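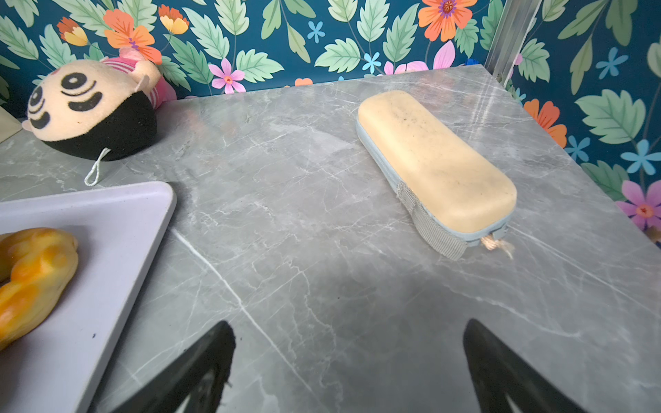
Jarmila Pešek asked on Wednesday whether the postal returns from Busta could be counted as complete. They can. All 3524 registration forms have been entered and checked against the electoral roll, with 12 referred back for missing signatures.

Polling station checks – access, lighting, signage – are finished in Busta and half done in Troltia. Two sites in Troltia still lack a ramp.

Spending on the turnout survey stands at 50 per cent of the grant. Tomaszewski will deliver the printed ballot guides in December. Training of count staff follows.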